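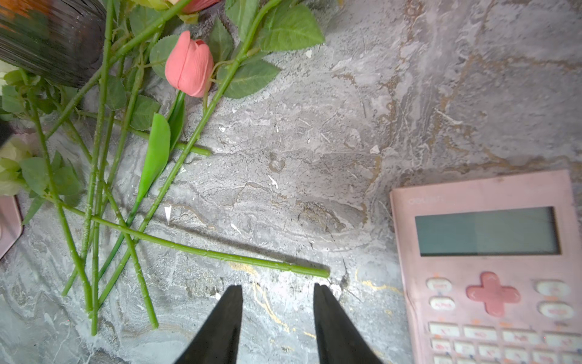
Abstract Introduction Methods Results Discussion References

3.2 Stimulus surfaces and rating procedure

Patterned work surfaces are common in small retail settings, yet most studies of perceived order have used plain white or gray backgrounds. We therefore compared ratings of item arrangements on plain and veined surfaces. Participants were 201 adults recruited through the Travora panel. Each completed 60 trials in a single session, which began at 9:00 a.m. or 1:30 p.m. Session time had no effect on the ratings and was dropped from the models reported below.

On each trial an arrangement was shown for 800 ms, followed by a blank field and a seven-point scale running from "very messy" to "very neat." Clutter was scored with the Hirose index, which combines edge density with the spread of item orientations. Long, thin items raise the second term sharply when they cross at many angles. Figure 2 shows artificial flowers with long green stems in a loose pile on a gray marble-patterned tabletop, with a pink calculator at the lower right.

Trials with response times above the cutoff set in the pilot were removed, as were all trials from participants who gave the same rating throughout. The Graltmont pilot data were not pooled with the present sample. In total, 447 trials were excluded. Ratings were then fitted with a mixed model containing surface type, clutter score and their interaction, with random intercepts for participant and arrangement.

Higher clutter scores predicted lower neatness on both surface types. The slope was shallower on veined surfaces, in line with the masking account of Fundel: when the background already carries irregular lines, added contours contribute less to the overall impression. Surface type alone was not a reliable predictor. Model coefficients are given in Table 3.

Figure 2. Artificial flowers and calculator on a marble-patterned surface.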